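# About Gindeck

Gindeck is a small school for folding, sorting and putting away clothes. People smile when we say that at parties, and then nearly all of them ask how to fold a fitted sheet, so we know the interest is out there!

We teach in people's homes, in our two rooms on the second floor of the old Parnen building, and through a course you can follow by mail. Since August we have also had a lending shelf, where you can borrow folding boards, shelf dividers and a very heavy steam iron that we all have feelings about.

## How we got going

Antonina Hrytsenko started Gindeck with $800, a folding table and a stack of T-shirts bought by the bag. She had spent years in the back room of a clothing store, folding returns, and she had opinions: about sleeves, about collars, about the people who roll their jeans (she is one of them now, so opinions do change). Her first class was four neighbors and a pot of coffee. They got through T-shirts and never reached pants. The second class was all pants.

There are four of us these days. We have taught 565 people so far, from kids moving into their first dorm room to a retired couple who wanted to get the whole closet down to one dresser and did it over a long, happy weekend with the radio on.

## Why we teach on beds

Most folding advice assumes you own a big clean table. We love a big clean table, but most of the laundry we meet lands on the bed, so the bed is where our home visits start. A bed is a good height if you kneel and a tiring one if you stoop. It gives a little under your hands, which makes it harder to press a crease, and it has one thing going for it that a table doesn't: you can lay out a whole outfit, leave it there, step back and look.

A patterned sheet helps more than you'd expect. Stripes and stars are cheerful, and plain dark clothes stand out well against them, so you can check whether your hem is straight before you make the next fold.

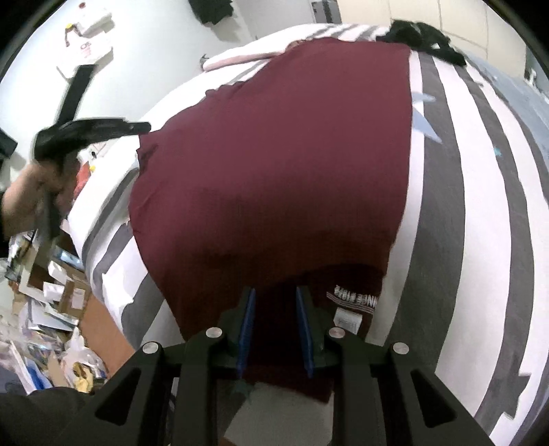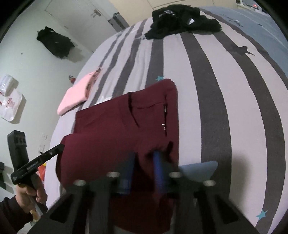

Our rule for a T-shirt is face down first. Spread it out, smooth from the middle toward the sides, and get the sleeves lying flat before you bring anything across. If a sleeve has tucked itself under, pull it out now. You will feel it later as a lump in the finished fold, and then you'll be cross and have to start over, which we have done in front of a full class more than once.

Pants are easier than they look. Close the zippers, flatten the pockets with the side of your hand, put one leg over the other and fold up from the bottom. Pocket linings love to bunch. Give them a tug and move on.

And the dark pile! Every home has one, the heap of black clothes at the far end that gets left because you can't tell the leggings from the long sleeves. We say leave it for last and do it by a window. Turn everything so the labels face you and half the mystery is gone.

## What a home visit is like

One of us comes over, you show us where the clean clothes end up, and we start with whatever is there. Please don't tidy first. We mean it. Papers on the floor, bags, packaging from the last delivery, all of that is fine with us and none of it gets written down anywhere. We would much sooner see the room on a regular day, and then the system we work out together has a chance of lasting past the first week.

We usually fold side by side for the first hour. You do one, we do one. After that we talk about where things should live. Some people want drawers with everything standing on edge. Some want open shelves and short stacks. One family we adore wanted one basket per person and no folding at all except towels, so we taught them towels, and they are now extremely good at towels.

Kids are welcome to join in. Washcloths are a great first item, then pajama pants. Let them keep the fold they invent, even if it's a strange one.

## Our classes

**First Folds** is the one to start with. It covers T-shirts, pants, sweaters and socks, and you bring a bag of your own laundry, clean please.

**Sheets and Big Things** is where the fitted sheet gets its moment. We also do duvet covers, which take two people or one person with long arms and patience.

**The Undano Drawer** is our name for the standing fold, the one where you can see every shirt when you open the drawer. It's named after the street Antonina lived on when she worked it out. She fiddled with it for a whole winter and still changes it slightly every few months, so if you took the class a while ago, come back and sit in for free.

**Tseng Closet Day** is a full day in our larger room, the Tseng Room, with long rails and lots of hangers. Bring the things you never know what to do with: the dress with the slippery straps, the thick robe, the scarves.

## Getting in touch

Classes are small and everyone gets a bed or a table to themselves. If you'd like a home visit, send us a note with the kind of clothes you have the most of and the piece you find most annoying to fold. Ours, by unanimous vote, is the hooded bathrobe, and if you have a good way of doing it we'd love to learn it from you.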